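Molum Table Set – User Guide

Section 4. Setting the table with the clear panel
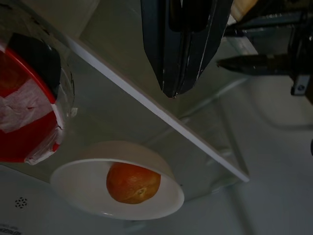
Fig. 4.1 – White bowl with one orange fruit beside the clear panel, red round container at left.

Read this section to the end before you put food on the table. It takes few minutes. You will need the table, the clear panel from bag 7, a soft dry cloth and the things you want to serve. Section 3 must be finished before, that means the legs are tight and the table does not rock.

4.1 Preparing the tabletop

1. Wipe the tabletop with a cloth that is only a little damp. Wipe it again with the dry cloth.

2. Look along the surface with your eyes low, against the light of a window. Crumbs and sand are easy to see in this way. Remove them with the hand or the cloth.

3. Wait until the tabletop is fully dry. If water stays between the table and the panel, it makes a gray cloud which you will see all the time.

Note: On the light gray tabletop, dust is not well visible. Please do step 2 also when the table seems clean.

4.2 Laying the panel

1. Pull the protective film from both sides of the panel. Begin at a corner and pull slowly and flat.

2. Hold the panel with two hands by the long sides. Do not carry it by one corner.

3. Put one long edge on the table first, then lower the other edge. Keep your fingers outside.

4. Turn the panel to the position you like. It can lie parallel to the table or diagonally. In the diagonal position you get free corners of the tabletop, and these are good for a bowl or a round container.

5. Check that no corner of the panel goes over the table edge.

CAUTION: The panel is transparent and can be overlooked. Tell the other persons in the household that it is there, and show the edge to children. The edge looks like a bright line when light falls on it.

CAUTION: Do not slide the panel when something stands on it. Take everything off first.

Note: Through the panel the table can look a little green or gray. This is normal and not a defect. Reflections from a ceiling lamp are also normal. If they disturb you, turn the panel a little.

4.3 Placing the fruit bowl

1. Choose a bowl with a flat, smooth foot. A bowl with rough foot must get a felt ring (Grewal felt rings, size 67, are in bag 2).

2. Place the bowl fully on the table or fully on the panel. The foot must not stand half on the edge, also when the bowl seems to be stable there.

3. Put in the fruit. Begin with one piece in the middle and look if the bowl stays quiet. Then add more pieces if you want. For small fruit, such as a tangerine, a low round bowl is enough.

4. Keep the fruit below the rim of the bowl. A round fruit that lies higher can roll out when somebody touches the table.

5. Turn the fruit every morning and take out soft pieces. The juice of citrus fruits should be wiped from the panel the same day.

Note: A white bowl is practical for this table. You see quickly if there is juice or a spot at the bottom.

4.4 Containers wrapped in film

Some round containers are sold or stored with clear plastic film. You can put them on the table with the film or without. Please observe:

1. Press loose film down so that it does not lie under the bowl or under the panel. Film under the panel makes it slippery.

2. If you remove the film, cut it at the side of the container, never on the panel. A knife leaves scratches that cannot be polished away.

3. Leave a space of 31 mm between the container and the panel edge. You need this space to lift the panel later for cleaning.

4. Do not place hot containers on the panel. Use a trivet on the free tabletop.

4.5 Cleaning after the meal

1. Take away the food first, then the bowls and containers, and at the end the panel.

2. Wash the panel with lukewarm water and a drop of dish soap. Do not use glass spray with alcohol, scouring powder or the rough side of a sponge.

3. Dry it standing – never lay it wet on the table.

4. Store the panel upright between two towels if you do not use it for longer time.

The panel size in all drawings of this guide is 300 mm on the short side. For other sizes the steps are the same. Continue with Section 5, Extending the table.

Reader comments (3)

Dörte Wegener
I had the gray cloud from 4.1 for two weeks and thought the panel was broken. Dried everything with a hair dryer on cold and it is gone. Maybe write this in bigger letters.

Adhiambo Biwott
Which bag are the felt rings in? The text says bag 2, but in my box they were in bag 7 together with the panel.

Prodden Support
Thank you for the message. In sets packed since May the rings are in bag 7. We will correct step 1 of 4.3 in the next edition.

Prodden Home Goods, Kurerville – Contact – © Prodden. All rights reserved. – Back to top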